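Pekeo is a student robotics project begun in January by Natália Šindelář. Its 70 members record two-handed tasks by hand and use them to train manipulation software. The pen task covers taking apart a refillable pen. 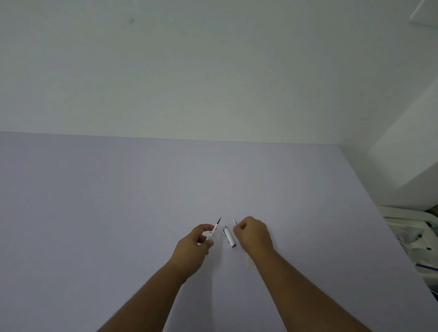

By Sota Hoshino
Last revised 05/10/2022

The task set holds 2,000 recordings, of which 68 were withdrawn after review. 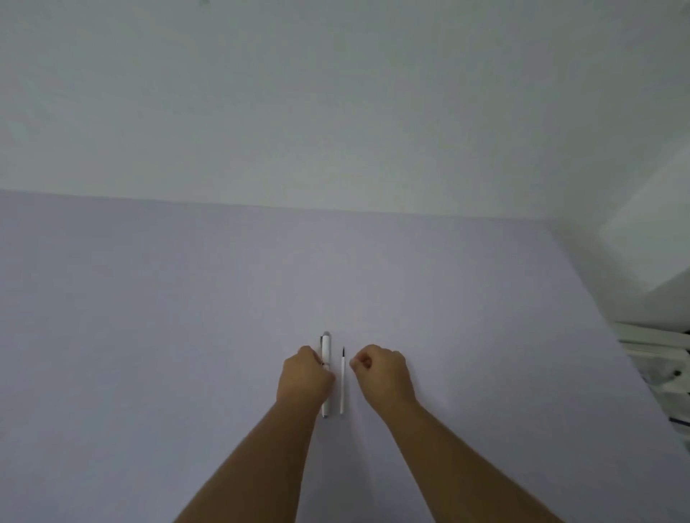
Step boundaries in Pekeo are marked by object state – a refill lying beside the pen body is labeled as a separate part, even with a hand close to it. Cloreck, the labeling tool, stores each part under its own number.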